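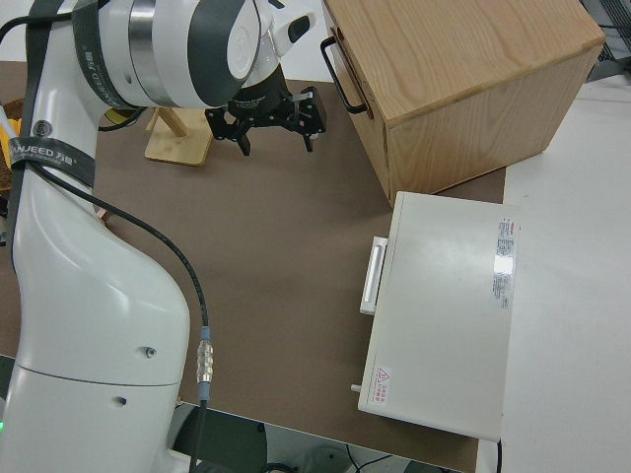

Bon, vous êtes plusieurs à m'avoir demandé comment ça se passe chez nous depuis l'arrivée des bras. Je me lance, un petit fil (enfin petit, vous me connaissez).

Pour celles et ceux qui débarquent : je bosse à l'atelier de préparation de Verolia, à Kistell. On reçoit des objets pour la maison, on les trie, on les contrôle, on les remet en boîte, et ça repart vers les magasins. Douze ans que j'y suis. J'ai encore mon premier tablier !

En février, la direction nous annonce quatre bras robotisés sur les tables de tri. Ambiance à la cantine ce midi-là... On entendait les fourchettes.

Ce qu'on nous a dit : aucun départ, on redéploie. Ce qu'on a compris : on verra bien. Gunvor Bråten, notre déléguée, a demandé que ce soit écrit. Ça a pris trois réunions mais c'est écrit, signé, et affiché à côté de la machine à café.

Première surprise : le bras est lent. Mais LENT. Moi je prends un objet, je le retourne, je le pose, je suis déjà au suivant. Lui il descend, il réfléchit, il pince, il remonte. Les deux premières semaines on avait envie de le pousser.

Deuxième surprise : il ne s'arrête pas. Pas de pause, pas de mal au poignet, pas de « attends je cherche mes lunettes ». À la fin de la journée, l'écart avec nous est beaucoup plus petit que prévu, et ça, ça m'a un peu vexée je l'avoue.

Niilo Rautiainen (maintenance, arrivé de Brurkstead avec les machines) nous a sorti le relevé du premier mois complet : 3581 objets déplacés par le bras de ma table, et 202 fois où il a fallu qu'un humain vienne le dépanner. L'humain, c'était moi. Mes genoux peuvent témoigner.

Les pannes, c'est presque toujours bête. Un objet trop souple, un truc qui brille, une boîte posée de travers. Une pince à deux doigts, ça reste deux doigts. Le jour des coussins, on a tous passé un très bon moment.

Alors qu'est-ce que ça change pour nous, concrètement ? Avant je faisais huit heures de gestes. Maintenant j'en fais peut-être trois, et le reste je surveille, je prépare la table, je note les ratés dans Laur (le logiciel, qui plante plus souvent que le bras d'ailleurs).

Mon épaule droite dit merci. Vraiment. Je n'ai plus mis de pommade depuis avril et je redors sur le côté, ceux qui ont fait du tri savent que c'est énorme.

Ma tête, c'est autre chose. Surveiller, ça fatigue d'une façon que je ne connaissais pas. Le soir je n'ai rien porté et je suis vidée. Wubit Tamiru, qui est à la table d'à côté, appelle ça « la fatigue du parent au parc ». Tu ne fais rien mais tu ne peux pas regarder ailleurs.

Et puis on se parle moins. Avant on était face à face, on se racontait nos vies en triant. Là les tables ont été tournées et chacune a son bras dans le champ de vision. On a demandé à les remettre comme avant, réponse « à l'étude ». Je vous redirai.

Côté sous, puisqu'on me pose la question en privé : une prime de formation, une fois, et c'est tout. La fiche de poste a changé mais pas la grille. Gunvor est dessus, et quand Gunvor est dessus, moi je dors tranquille.

La formation, parlons-en. Deux jours. Le premier sur la sécurité, très bien fait, avec l'arrêt d'urgence testé par tout le monde (certains ont testé avec beaucoup d'enthousiasme, hein Raimonds). Le deuxième, 94 diapos. J'ai décroché avant le café.

Le vrai apprentissage on l'a fait entre nous. Par exemple, il faut laisser de la place autour de ce qu'il doit attraper, et garder le câble bien dégagé quand on réinstalle la table. Ça n'était dans aucune diapo ! Wubit a fait une fiche, une page, feutre noir, tout le monde s'en sert.

Est-ce que j'ai peur pour mon poste ? Un peu, oui. Pas cette année, on a un papier. Mais je vois bien qu'on n'a pas remplacé les deux départs en retraite du printemps, et ça, le papier n'en parle pas.

Est-ce que je voudrais revenir à avant ? Ça dépend des jours. Demandez à mon épaule et à ma langue, vous n'aurez pas la même réponse.

Ah et oui, il a un nom. Il y a eu un vote. J'avais proposé Marcel, c'est Gertrude qui a gagné, à une voix près. Je demande toujours un recomptage.

Je réponds aux questions demain, là j'ai des courgettes sur le feu. Et si vous bossez à côté d'un bras vous aussi, racontez-moi comment vos tables sont placées, ça m'intéresse pour la prochaine réunion !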